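**Module report: Work and Technical Systems**
So-yul Cha
Submitted April 5, 2021

## Changes to table work during demonstration recording at Plinidgate

### 1. Scope

This report covers the change in kitchen staff duties at the Plinidgate site of Kollthorpe, a contract caterer, between the start and the end of March. Over that month part of each shift moved from ordinary cutlery and table work to recording the same work with hand-held grippers. The recordings are sent to Serilex, which uses them to train the control software for a two-armed sorting cell. The cell had not been delivered when this report was written, and its performance is outside the scope.

The question set at the start was narrow: what does a member of kitchen staff do differently in a shift when the job is being recorded for later automation, and which parts of the difference fall on the person? Wages and contract terms were looked at only where they had changed. Food safety was left out.

### 2. Method

Three sources were used. The first was direct observation of shifts at the small prep kitchen, which is separate from the main kitchen. The second was the episode log kept in Phí, the recording software. The third was a set of interviews with staff who record, staff who do not, and the shift lead. Interviewees are identified by letter at their request.

The log was exported once, after the last March shift, and not updated. An episode is one start-to-stop recording of one task. Tasks are named in the log by a short code, and the codes used in this report are PICK (lift one item from the table), SORT (place items by type in a holder) and PASS (move an item from one gripper to the other).

Observation notes were taken by hand. Two staff members asked not to be observed while recording and this was respected, so the notes lean towards people who were at ease with the equipment.

### 3. The task before recording

Before March, sorting was done by whoever was free after the second sitting. Cutlery came back from the wash in a mixed tray. Staff took a handful, laid it out, and dropped each type into its holder. Chopsticks were matched into pairs by length. The job was done standing, often while talking, and it was not written down anywhere as a duty. The shift lead described it as "what you do with your hands while you wait for the next thing".

This has a bearing on the later sections. A job that was not on the rota had no set time, no set person and no target. It also served as the rest period in the second half of the shift, a fact which appears in no document supplied by Kollthorpe but was raised in four interviews.

### 4. The task during recording

The operator holds one gripper in each hand and works with these in place of the fingers. Closing the hand on the trigger closes the gripper. Each gripper carries a camera, so the view that is stored is the view from the tool. The work surface is an ordinary table with a cloth, and the items are those in daily use.
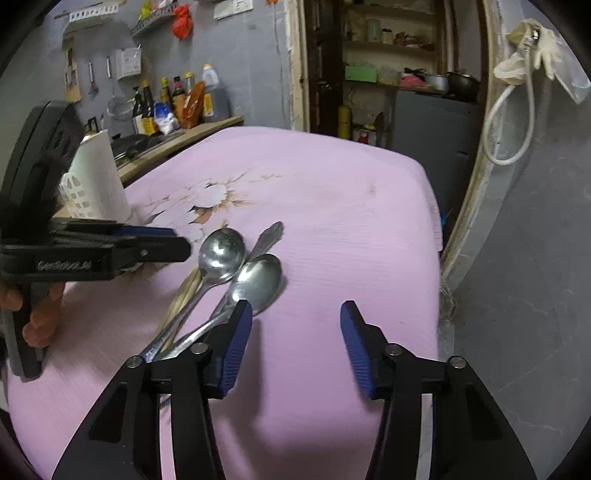
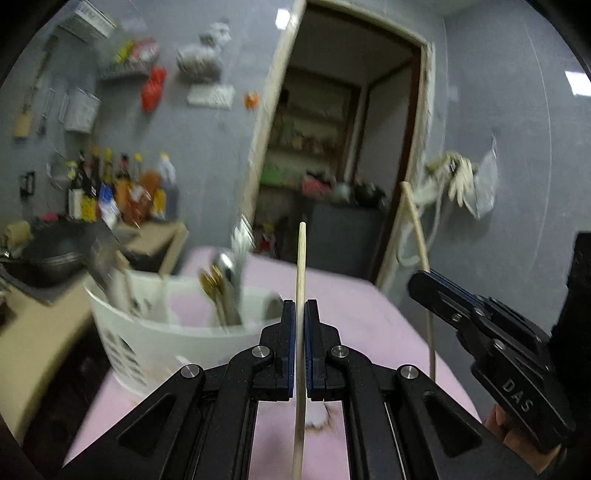

The main change found by observation is one of pace. An operator who could sort a tray by hand without looking at it had to look at every item when using the grippers, and had to finish each movement before starting the next. Overlap between items is the usual cause of delay. Two spoons lying as they do in the first picture, with one bowl close over the tip of the other, would be picked up together by hand and parted in the air; with the grippers they have to be taken one at a time, and a pick that catches both is logged as a failure. Thin items bring a different problem. The wooden stick in the second picture is held upright between the two pads, and Operator B named this grip as the hardest to learn, as the stick turns if it is pinched too near one end. B practised it for several shifts before any of the episodes were kept.

The second change is in posture. The gripper adds length in front of the hand, so the elbow sits further back and higher than in hand sorting. All operators interviewed reported tired forearms. Three had moved to a lower stool in the first week. The site had made no formal assessment of this by the end of March. The risk sheet in the kitchen folder covers knives, hot surfaces and wet floors.

The third change concerns talk. Sound is not stored, according to the sheet given to staff, but operators tended to stop talking while recording all the same. Operator D said that it was not possible to hold a conversation and keep count of the steps. Operator A said that it felt rude to the person waiting for an answer.

### 5. The episode log

The log for March holds 2,973 episodes. Of these, 521 were rejected at review by Serilex. The reasons given in the log are set from a fixed list:

| Code | Meaning | Who can correct it |
|---|---|---|
| R1 | Item dropped | Operator |
| R2 | Two items taken at once | Operator |
| R3 | Hand or sleeve covers the item | Operator |
| R4 | Start or stop pressed late | Operator |
| R5 | Light too low or too strong | Site |
| R6 | File incomplete | Serilex |

Four of the six codes point to the operator. Staff see the code beside their own initials on the tablet at the start of the next shift. They do not see the recording itself and cannot reply to the code. Operator C had an R5 against every episode of one evening and was told by a colleague that the lamp by the doorway had been changed. The initials remained beside the entries.

The log could not be used to compare operators, as it does not show how long each person spent at the table. It should not be used in that way by the site either, for the same reason. The shift lead confirmed that it had been looked at when the April rota was drawn up.

### 6. Effects on the shift

Recording was given 73 minutes in each late shift. This time was taken from the period after the second sitting, in which sorting had been done before. The ordinary sorting still had to be finished, and the tray used for recording did not count towards it, because recorded items are put back on the table and used again. In practice the ordinary tray was sorted by the staff who do not record.

The result is a division that did not exist in February. Recording staff sit in the prep kitchen, with a fixed start and end. The others cover the main kitchen with fewer people and take on the tray. Neither group described this as an improvement. Recording staff missed the break that loose work had given them. Staff who do not record pointed out that they had not been asked, and that the people chosen were those who had been in on the day the equipment arrived.

There were gains. Two operators liked having a task with a clear end. One, who has had a wrist injury, found the trigger easier than gripping wet handles and had asked to stay on recording. Kollthorpe pays a small hourly addition for recording time, and this was paid correctly in March.

### 7. What staff were told

The information sheet handed out in the first week is one side of A4. It states that the work "will help the robot learn from you". It gives the length of the recording period and says who owns the recordings. It does not say what happens to the sorting duty once the cell is in place, or whether the people who recorded it will run the cell.

In interview the site manager said that hours at Plinidgate would not be cut and that staff would be moved to serving. No written version of this was found. Operator A had heard the same thing from the manager and was content with it. Operator D had heard it too, and observed that serving is the early shift.

It was also unclear to staff what counted as skill in the new task. Hand sorting had depended on speed and on knowing the stock, such as which forks bend and which chopsticks are short. Recording asks for slow, complete and repeatable movements. Operator B, the quickest at hand sorting by general agreement, had been asked to slow down more often than anyone else.

### 8. Limits

The period is one month at one site. The interviews were short and took place on the premises, in some cases within hearing of the shift lead. No member of Serilex staff was available for interview, so the account of the review stage rests on the log and on what operators had been told. The posture findings come from observation and self-report; no measurements were taken.

### 9. Recommendations to the site

1. Put ordinary sorting on the rota as a duty with its own time.
2. Remove initials from codes R5 and R6, and give operators a way to answer the other four.
3. Carry out a seating and reach assessment at the prep kitchen table before recording resumes.
4. Open recording to all late-shift staff, in turn.
5. Issue the statement on hours in writing, with the shift pattern for serving included.

Items 1 and 3 were sent to the site manager with a draft of section 6. A reply on item 3 has been received and agrees to the assessment, with no date given. Item 1 is waiting for the May rota.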